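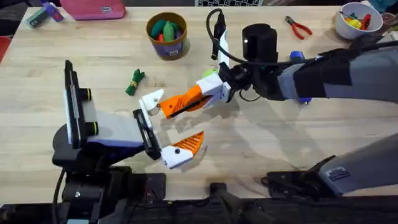 I've come round to the idea that a table should be allowed to be messy. My mum would faint. In her house the table was cleared the second anyone stood up, and if you left so much as a pencil on it you'd hear about it until bedtime.

Ours is plain pale wood, you can see the grain, and on a normal afternoon it has toy veg at one end and pliers at the other. I used to sweep the whole lot into a basket before tea (muttering, usually). Then my friend Arwel Dafis came over, watched me do it and asked who I was tidying for. I was quite cross with him! But I couldn't think of an answer.

So these days the toys get a tub and a bowl, and those live on the table. A cardboard tub is plenty. I once paid 9 pounds for a proper toy caddy at a shop in Odcombe and it was too deep, so everything small sank to the bottom and the whole thing got tipped out every single time. Shallow bowls are far better – you can see the tomato you're after and just grab it.

I do draw the line at food. Plates get cleared, crumbs get wiped, and the pliers go up high when little ones are visiting. But a half-finished game of shops can stay put overnight as far as I'm concerned. We eat at the other end, and if there's a pretend pepper next to the butter dish, well, pass the butter.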